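买夹爪之前，我先做了一张表

上个月我跟自己约好，今年剩下的时间不再往工作间里添任何带电源线的东西。约定维持了12天。第十三天早上我打开Wosport的报价单，一边喝咖啡一边告诉自己，看看又不花钱。

看看确实不花钱。看完之后花了。

先交代一下背景。我这套东西是从五月开始攒的：一条二手的小机械臂，一副平行夹爪，一台控制器，还有一张本来打算用来吃饭的桌子。机械臂是从Aarne Rantala手里接过来的，他换了大一号的，旧的这条折价给我，附赠一袋螺丝和一句“线有点硬，你慢慢掰”。我掰到现在。

那时候我的预算很简单，就是一个总数，写在便签上贴在显示器下面。机械臂占掉一大半，剩下的部分我觉得绰绰有余。写过预算的人看到“绰绰有余”四个字，应该已经知道后面会怎样了。

最先超支的是线缆。臂上那几根原装线到夹爪这一段，换一套要61欧，还不含运费。我在表格里给它单开了一栏，叫“杂项”，后来发现杂项这一栏比机械臂那一栏还长。再后来是安装法兰，孔距跟我的夹爪对不上，差得不多，刚好是锉刀解决不了、又让人很想用锉刀解决的那种程度。Lehtinen有现成的转接板，也可以自己画图找人铣，两条路我都询了价，铣一块的钱够买两块现成的。我选了现成的，然后等了三个星期。

等待期间我干了一件很有成年人风范的事：把所有想买的东西列成一张表，分成“没有就动不了”“没有会很烦”“就是想要”三类。第一轮列完，三类里的东西几乎全在第一类。我出去走了一圈，回来重新分，把力传感器挪到第三类，心里像送孩子上寄宿学校。

真正卡住我的是夹爪。现在这副手指又平又宽，夹方的东西没话说，夹圆的就各凭运气。偏偏我想让它干的活儿，对象大多是圆的、鼓的，底下还支棱着点什么。从侧面进去，手指先碰到的永远是弧面；从底下往上托，又得先给手指找一条不撞东西的路。每一次尝试都像在沙发底下摸遥控器，只不过这只手是我付过钱的。

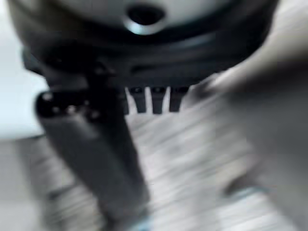
所以报价单上我盯得最久的，是两种替换方案。一种是Plulidel的软指，硅胶的，能顺着弧面弯，样子像某种深海生物。另一种是Rumer的整副新夹爪，行程更大，手指可以自己拆换，价格也可以让人自己拆自己。整副报下来2,157欧，含一对备用指尖，不含税，不含支架，不含我跟家里人解释的时间。

我给Tapio Väisänen打了个电话。他在厂里管了很多年设备采购，对一切产品页面都抱着海关人员的态度。我念完参数，他问我一天要夹多少次。我说看心情。他沉默了一下，说那你先别看寿命那一行，那一行是给三班倒的人看的。

然后他给我出了几道题，我原样抄在这里，省得以后又忘：

现在这副夹爪，哪些活儿是真的干不了，哪些只是干得难看？

换了新的之后，程序要改多少，谁来改，改到几点？

备件从哪儿来，停产了怎么办？

如果明年你对这事没兴趣了，这东西能卖给谁？

最后一题我觉得带有人身攻击的性质，但还是认真答了。能卖给谁？多半是另一个五月份在便签上写总数的人。

第一题倒是让我老实了几天。我把平时想让它干的动作从头试了一遍，一件一件记。结果不太体面：很大一部分问题出在接近的角度上，手指本身是无辜的。我一直让它从同一个方向过去，因为第一天就是这么教的，后面懒得改。调整了起始姿态以后，有几样原本以为必须加钱才能做的事，免费就能做了。剩下那些确实是手指太硬、太滑，跟弧面只挨着一小条，稍微一歪就跑。

这么一来，需要花的钱一下子缩水。先给现有的手指贴一层防滑垫，不够再换软指，软指再不够，才轮到整副夹爪。按这个顺序，最坏的情况是三样都买一遍，加起来比直接买最贵的还贵。我知道。Tapio也知道，他说这叫学费，公司里一般写成“分阶段验证”。我把这个词抄进了表格。

顺便说说表格现在的样子，给同样在攒设备的人参考。我把每样东西拆成四列：本体价格、让它装得上去的价格、让它动起来的价格、坏了以后的价格。多数产品页面只写第一列。第二列包括转接板、螺丝、支架，还有你突然发现自己没有的那个尺寸的内六角。第三列是线、电源、授权，以及你的周末。第四列我目前只填了两行，其余打着问号，因为发邮件去问备件价格，对方都很热情地回了我一份新品目录。

还有一列我后来删掉了，叫“带来的快乐”。删掉是因为每一行填的都是满分，对决策没有帮助。

现在的决定是这样：防滑垫已经下单；软指先借，不买，Aarne说他抽屉里有一对装错尺寸的，愿意让我拿去糟蹋；Rumer的那份报价单有效期还剩一阵子，我打印出来压在键盘下面，打字的时候能感觉到它有一点厚度。

力传感器还在第三类。昨晚我又看了它一眼，把字体调大了一号，没动位置。

转接板倒是终于到了，孔距完全正确。螺丝短了2毫米。已记入杂项。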